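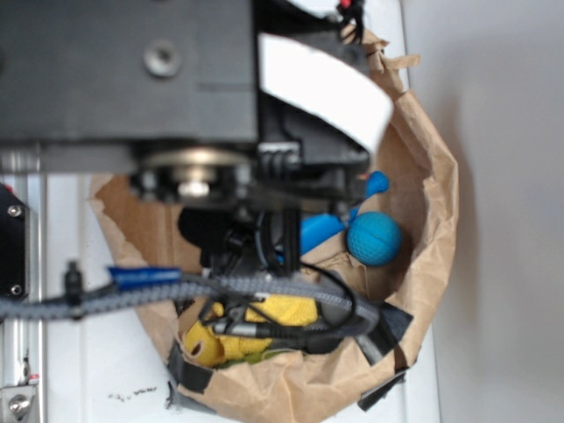
A brown paper bag with a few toys in it.

Paper bags deserve a place in the toy cupboard

There is a shop in Tarkton that sells nothing but storage. I went in last October for a shoe rack and came out an hour later, tired, having looked at what felt like every plastic tub made in Europe. The range they push for children's rooms is called Grilta. It has lids that click, labels you slide in at the front and a frame on wheels to hold the lot. A full set costs a little over 400 pounds.

I think most families would do better with a brown paper bag.

We have used them for two years. They come free with the weekly shop, they stand up by themselves, and a child can carry one from room to room without help. When one splits it goes in the recycling and the toys go in the next one. The rim tears first, usually within days, and the paper goes soft and creased after that. It still holds things.

The main complaint I hear is that everything ends up mixed together. A blue ball sits beside something long and blue, with a bit of yellow sponge underneath and something green below that. A tub system would have you put those in separate places, balls with balls and soft things with soft things. I have tried it. I spent 20 minutes every evening sorting and the children spent less than that undoing it. They don't think of their toys in types. They want the ball and whatever was next to the ball yesterday.

A bag also sets a limit. Once it is full, something has to come out before anything else goes in, and even a small child can see that. Tubs stack, so there is always room for another tub. My sister-in-law in Clondadau has a wall of them and could not tell you what is in the bottom row.

I will admit the faults. Paper is no good for anything damp, so bath toys need a net. Small building bricks find the folds at the bottom and stay there. A bag left in a hallway looks like rubbish, and one of ours very nearly went out with it. Jigsaws should stay in their boxes.

Nor would I throw away tubs you already own. If yours work, keep them. My quarrel is with the idea that a tidy house has to be bought first. The Sison catalogue, which still comes through our door, gives almost 20 pages to children's storage and not one to owning less of it.

Try one bag for a month. Put it by the sofa, let whatever is on the floor go in, and leave the sorting alone.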